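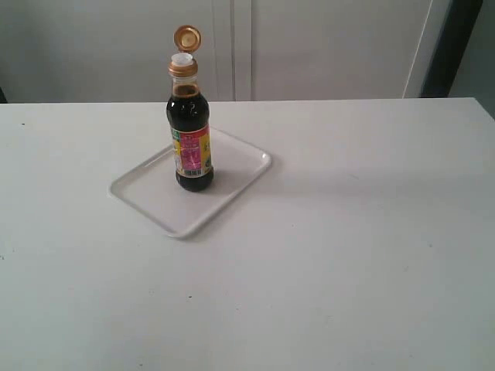 Dark soy sauce with the cap open.

Budlow: a collection of vague amounts from home recipes

Budlow is a small text dataset of the things people write in recipes when they do not feel like measuring. It holds 568 phrases such as "a good glug," "enough to cover," "a lump the size of a walnut" and "you'll know." Each one was copied from a handwritten or typed home recipe, along with the ingredient it was attached to and whatever we could work out about the dish.

It is named after the street where the first box of recipe cards was found. The street has no other claim to fame.

Status

Version 2. Version 1 had the columns in a different order and a spelling mistake in the file name, and both were reported by everyone who downloaded it. If your script breaks after the update, it was probably written against version 1 and has our sympathy.

What's in the folder

budlow.csv: the phrases, one per row
budlow_dishes.csv: a short list of dishes, joined on dish_id
notes.txt: transcriber's remarks, some of them peevish
LICENSE: please read it, it is short

Fields in budlow.csv

phrase: the amount exactly as written, spelling included. "Abit" stays "abit."
ingredient: the thing being measured, in everyday English.
form: liquid, powder, solid, leaf or other. Honey was argued over and is a liquid. Peanut butter was argued over and is other.
dish_id: points to the dish list. Blank when the card gave no title and the method could have been soup or gravy.
tone: plain, bossy, apologetic or resigned. See the warning under Labeling.
unclear: yes or no. Set to yes for 56 rows where the handwriting, a stain or the cook's reasoning defeated us.

A few rows

"a good glug", oil, liquid, plain
"butter, be generous, it's his birthday", butter, solid, bossy
"some more than last time", soy sauce, liquid, plain
"flour until it stops", flour, powder, resigned
"pepper I suppose", pepper, powder, apologetic

The last time referred to in row three is not recorded on any card we have. We looked.

Where it came from

Most of the cards came from kitchens in and near Staniston, passed along by people who were clearing out drawers. A second batch came from readers of Flirkia, a cooking newsletter that ran our request in November under the headline "Send Us Your Mess." They did. Everyone who sent cards agreed to have the phrases published without their names, and family names inside phrases have been swapped for "him," "her" or "the kids."

Printed cookbooks were left out. So were cards that had been copied from the back of a package, when we could tell. There is a meatloaf in the collection we have doubts about.

Labeling

Dorota Kołodziej typed all of the phrases and assigned the form labels. The tone labels were done by two people working apart, then compared over lunch. Where they disagreed, the person who had done more typing won. We would not build anything important on the tone column. Bossy and plain are especially hard to separate in recipes written by grandmothers, a group for whom the distinction may not exist.

Nothing was converted to milliliters or grams. People ask for this often. A "glug" in Budlow depends on the bottle, the cap, the cook and how the day has gone, and we have no plans to pin it down. If you need a number, make one up and call it yours.

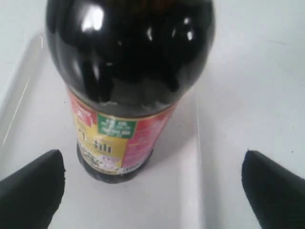

Dark bottle with a red and yellow label, on a white tray.

A note on pourable things

Liquids attract the best words and the worst information. Oil gets glugs, vinegar gets splashes, vanilla gets capfuls, and soy sauce gets nearly everything: dashes, shakes, swirls, "to color," and one "till it looks right then stop, STOP." The cards seldom say whether they mean light or dark soy sauce, so the ingredient field just says soy sauce unless the cook was specific. Anyone who has used one in place of the other will see why this bothered us for a whole afternoon. The same goes for cream, which may be any cream.

Capfuls are kept as written, with no guess at the size of the cap.

Things it can be used for

Teaching sorting and tagging of short text. Testing whether a recipe reader falls over when it meets "a fistful, not yours, a normal one." Settling arguments about whether a dollop can be a liquid (in this data, it can, and sour cream is to blame). The Âu recipe parser uses a copy as a stress test, and its authors were nice enough to tell us how badly that went.

Things it should not be used for

Cooking. Also claims about how Americans in general cook, as the cards lean heavily toward one town and toward casseroles. Weeknight food written down by younger cooks is scarce here, probably living in phones. Please don't use the phrases for medicine doses either. Somebody asked.

Known problems

"Knob" is labeled solid even where the card says melted.
A few dishes appear under two titles, one of them always "Mom's."
Accents were lost from some ingredient names in version 1 and put back by hand in version 2. We may have missed a jalapeño.
The unclear flag was applied more strictly toward the end, when patience was low.

Corrections

Send the row, the problem and what you think it should say. Corrections to the phrases need a photo or scan of the card. Corrections to honey will be read and filed.

Last edited 2024-04-09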